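Nundlow Community Help
Robot Learning > Methods and Results

Fold segmentation: where should one fold end when the cloth is layered?

Posted by Zamport, Jul 25, 2024

Our group is attempting to reproduce the main result of the Lambert folding study, in which a two-arm policy is trained on human demonstrations viewed from head height. The study reports that dividing each demonstration into short phases (grasp, lift, lay down, press) improved the final alignment of the cloth edges. We have collected 700 demonstrations with bordered cloths stacked on a round table, and we have been unable to obtain the same improvement.

The difficulty appears to lie in the boundary between "lift" and "lay down." Our annotators were instructed in June to place it at the highest point of the raised edge. With soft cloth the edge rises in an arc, and its corners do not reach their highest point at the same moment as its middle.

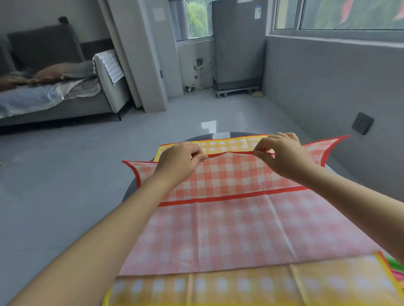 Raised edge of the upper cloth, held in both hands. Annotators disagreed on the phase label.

Two annotators labeled the same set, and their boundaries differed by 6 frames on average. We request guidance on two points. First, is there an accepted rule for this boundary? Second, should the pressing motion be retained as a separate phase or merged with the one before it? We have considered merging, as the hands travel very little during pressing and the motion contributes little to the trajectory loss.

For completeness, the pressing phase in our set generally resembles the following, with both palms on the upper layer.

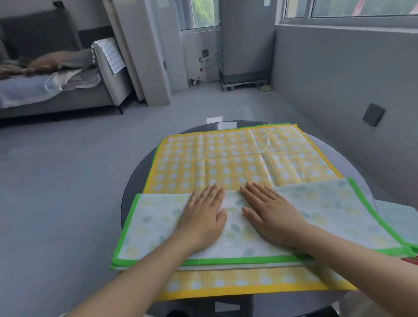
Benix wrote that pressing should under no circumstances be merged, and that the trajectory loss is the wrong measure by which to judge it. The full reply is reproduced below.

Benix

The pressing phase carries contact information that the other phases do not. If it is merged with "lay down," the policy is likely to learn an average of the two and release the cloth while still above the surface. We observed this behavior in our own replication. The arms completed the fold and withdrew, and the upper layer remained raised along the crease.

With regard to the boundary, we recommend abandoning the highest point of the edge as a criterion. Please use the motion of the hands instead. "Lift" ends at the first frame in which both hands move toward the near side of the table. This can be computed from the wrist tracks and then checked by an annotator. After we adopted the rule, disagreement between annotators fell to 2 frames.

Please also confirm that your labels record which layer is being handled. In a stack, a lower border may be visible just past the upper one, and an edge detector will readily select the wrong line.
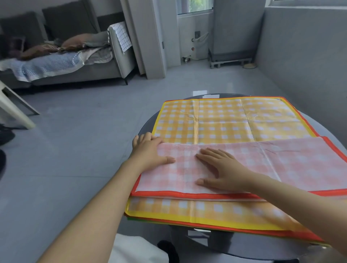
Several borders visible along the near edge of the stack.

It is advisable to mask all layers except the one in motion before computing edge alignment. If your alignment score was calculated over the whole stack, that alone may account for the missing improvement.

guest_6

We had the same problem and just used fixed length phases. Worked ok for towels. Have not tried it on anything layered.

Zamport

Thank you for both replies. Our alignment score was in fact calculated over the whole stack. We will recompute it with masks, relabel the lift boundary from the wrist tracks, and keep pressing as its own phase. Fixed-length phases are not suitable for our data, as the demonstrators worked at different speeds. The revised scores will be posted in this thread.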